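Home | Style | Living | Food | Subscribe

The bow tie gets a tray of its own

By Niamh Mulcahy
April

14 shares | 3 comments

Most bow ties are worn a few times a year and spend the rest of it at the bottom of a sock drawer. The pre-tied kind suffers most. The bow gets squashed flat, the strap works its way round everything else, and the evening starts with an iron.

Kathleen Noonan hired out formal wear for years and kept some 300 ties in stock, many of them maroon, a colour choirs and wedding parties never seem to tire of. Her advice is to give them a shallow tray with an upright handle. The bow can sit in the tray and the strap can go over the handle.
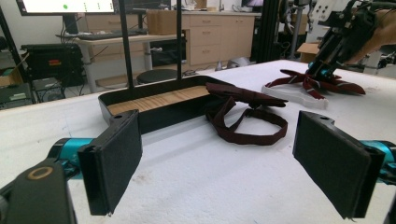

Noonan never folds a strap. She fastens it, lets it fall into a loop and leaves it alone. Folding puts a crease beside the clip, and a crease there shows above the collar. Plain ties and striped ones are kept apart, mainly so that they can be found in a hurry.

Rhys Cartwright, a tenor who sings in one most weekends, used to hang his on a coat hook. The bows drooped - he blames the weight of the clip - and he has since moved to a tray on top of the wardrobe.
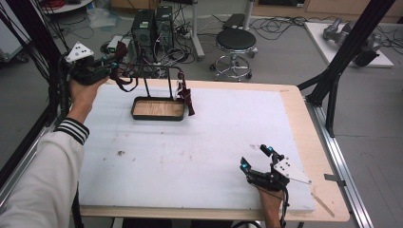 A tray with a raised rim is worth looking for, as satin slides. Wood looks well in a bedroom but should be wiped down before anything dark goes on it. Two or three ties to a tray is plenty.

Share | Save | Next article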